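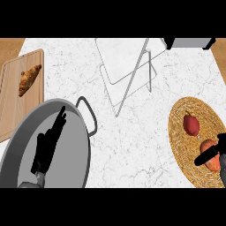

Prepared by Blagoje Pavlović, Equipment Planning, Lokside
Product group: Two-arm workstations
Last reviewed: April

Turlow Two-Arm Countertop Workstation
Planning and Purchasing Information

The Turlow is a two-arm workstation for teaching, research and product testing at counter height. It is supplied by Lokside to universities, technical colleges, appliance makers and food service laboratories. This page is intended for the staff who prepare a purchase request: department administrators, laboratory managers and purchasing officers. Technical data for programmers is issued separately with the quotation.

The kitchen layout is the one most often requested. It is first set up in Gokau, the planning software included with every Turlow order, so that the buyer can review the arrangement of arms, cookware and produce before any counter is cut or any mounting is drilled. In the kitchen layout the left arm works over a large gray pan beside a wooden cutting board, and the right arm reaches across a round woven placemat. A thin wire stand occupies the upper center of the white marble counter.

What Is Included

The standard Turlow package consists of the following:

Two arms with black multi-fingered hands and mounting plates
One controller cabinet with power supply
One emergency stop for each operator position
The Gokau planning software, with a site license for the purchasing department
The kitchen layout and its object library
Installation, leveling and a first safety check at one address
Operator training for up to 3 members of staff

The counter itself is not included. Many buyers already have a suitable bench, and those who do not will generally find that a local cabinetmaker offers a better price than we can. Lokside supplies a drawing of the mounting holes and a statement of the weight to be carried. The material of the counter is the buyer's choice, provided that it is flat and does not flex under load.

Physical cookware, dishes and food are also excluded. The object library in Gokau is a planning aid and does not correspond to a box of goods. A department that intends to run the kitchen layout on real equipment should place these items on its own consumables budget.

Preparing a Budget

Requests are most often delayed when the workstation has been priced but the room has not. We ask departments to draw up the request under four headings and to obtain a figure for each before the request is signed.

Equipment. The arms, controller and software are quoted together as a single line. Prices are held for the period stated on the quotation. The arms may be ordered alone by departments that already hold a Gokau license, and the quotation will be reduced accordingly.

Room. The controller cabinet requires its own electrical circuit. Floor loading is rarely a concern on the ground floor but should be confirmed by the building office for upper floors. Where a guard rail or light curtain is required by local rules, the cost falls under this heading.

Annual service. The service plan for a standard Turlow is $3,761 per year, billed in advance. It covers one scheduled visit, replacement of finger pads, software updates and telephone support. It does not cover damage from liquids or work carried out by persons who have not completed operator training.

Staff time. A department should expect a new workstation to take up a substantial share of one technician's week during the first term. This cost is real even when no invoice is raised for it, and several funding bodies now ask to see it.

Buyers who intend to request outside funding should attach the Gokau layout report to the application. The report lists the equipment, the counter dimensions and the reach of each arm, and can be printed without a license.

Planning the Counter

The usable area of a two-arm station is smaller than the counter suggests. Each arm needs clear space above the surface as well as on it, and tall items placed between the arms can prevent either one from crossing the center. Departments are advised to settle the following points in Gokau before ordering.

Position of large items. A wide pan placed in front of one arm takes up most of the surface nearest to that arm. The cutting board may sit partly behind the pan, as it does in the kitchen layout, but the overlap must be allowed for when pickup points are chosen on the board. If a task calls for moving a pastry from the board to another place, the planner should confirm that the hand can approach it from above without touching the rim of the pan.

Position of handles. The looped handle of the pan in the kitchen layout projects toward the open part of the counter. A handle that faces outward can be reached more easily, but it also stands in the path of an arm moving along the surface. Both approaches should be tested.

Open frames. Wire stands and racks are difficult items. Their rods are thin, the counter shows through the gaps, and a camera mounted overhead may read them poorly. A department planning work with racks should order the second camera bracket at the same time as the workstation, since fitting it later requires a separate visit.

Small produce. Peppers, peaches and similar items are well suited to first exercises. They should be placed where the hand can close around them without striking the counter. A textured mat helps to keep round items in position on physical equipment, although it will need to be replaced from time to time.

Reach at the edges. Items at the far corners of the counter can be included in a layout as obstacles even when neither arm is expected to pick them up. An appliance at the back of the counter is a common case. It should be entered in the plan at its full height, with its cord on the side away from the arms.

Camera Views

Gokau provides an overhead view and an angled view of every layout. The overhead view is the better one for checking distances across the counter and for agreeing on a floor plan with the building office. The angled view gives a better sense of depth: the inner walls of a pan can be made out, and the planner can judge how far a hand is held above a surface. Reports sent to a purchasing office should contain both.

When an angled view is used, attention should be given to what the arms and other bulky items cover. A placemat that is fully open from above may be partly hidden from a lower angle. If a task depends on a camera seeing a given object throughout, the planner should step through the entire movement and confirm this before the camera brackets are ordered.

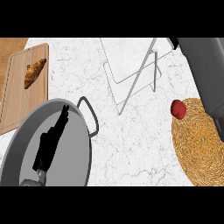 Delivery and Installation

The Turlow is shipped on two pallets. The buyer is responsible for a clear route from the loading area to the room, including elevator access where needed. Installation is carried out by Tzanetos, our installation partner, and takes two working days in a prepared room. If the circuit or the counter is not ready when the installers arrive, the visit will be rescheduled and a second call-out fee will apply.

The counter should be in place and leveled before installation begins. Mounting holes may be drilled in advance from the drawing supplied, or by Tzanetos on site for a fixed charge. Stone counters must be drilled in advance by the stone supplier. Tzanetos does not drill stone.

Service Life and Replacement

The finger pads are the part that wears most quickly, and they should be inspected after every 1,000 hours of operation. The inspection may be carried out by a trained operator and entered in the log kept with the controller. Joints and wrist sections are examined by the service engineer at the annual visit.

Departments that depreciate equipment on a fixed schedule may request a letter stating the expected service life. We also accept older two-arm stations in part exchange — subject to inspection — and the value is set against the equipment line only.

Terms for Schools and Public Institutions

A deposit of 25 percent is due when the order is confirmed. The balance is due after the first safety check has been signed by both parties. Institutions that cannot pay a deposit under their own rules should say so when requesting a quotation, and alternative terms will be offered in writing.

A Gokau evaluation license is available to any institution preparing a request. It includes the kitchen layout in full and permits the user to move, remove or add objects. Layouts saved under the evaluation license are carried over when the workstation is purchased.

Requesting a Quotation

Please include the following with your request:

Name and address of the institution, and the department that will hold the equipment
Room number, floor and available electrical supply
Counter dimensions and material, if known
A saved Gokau layout, or a short account of the intended tasks
Any deadline set by the funding body
Whether the annual service plan is to be quoted for one year or for several

Requests are handled by the Lokside equipment planning office in the order in which they are received. Questions about a layout that has already been submitted should be addressed to Blagoje Pavlović, with the layout number in the subject line.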